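The Rewi Inventory
By Bronwyn Kingi
June 25, 2026
16 comments

The estate form allowed one line per item. Huia Cosgrove entered the toy blocks under Miscellaneous, plastic, and then stopped, with the cursor in the quantity field.

Her father had kept a ledger for them. It covered the model town of Drarnby, which he built and took apart on the same table every October, and it listed 1,752 blocks by color and length. The last page gave a different total, 2,000, underlined twice. No purchase was recorded between the two figures.

She began with the blue. Blue was the river. According to the ledger, the river required long pieces only, laid end to end, with red on the far bank for the brickworks. Yellow was reserved for the Avell ferry office, a building with one window and no door. 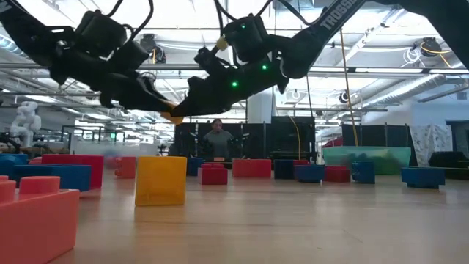 Blue, crimson and yellow-orange blocks on the tabletop, with a coral-red one nearest.

The coral pieces were not in the ledger. She checked each page, including the index, and found no heading that fit. They had the same rounded studs as the others and joined to them without force. She set one beside the river and measured the gap with a steel rule.

On the sheet headed Ferry Office, Revised, there was a note in pencil — "H. to choose color." It carried no year. She had been asked once, at the age of five or six, what color a house should be, and she had said the inside of a shell.

Huia went back to the form. In the quantity field she typed 1,752, deleted it, and typed 2,000. Under Disposition she wrote: retained.

42 shares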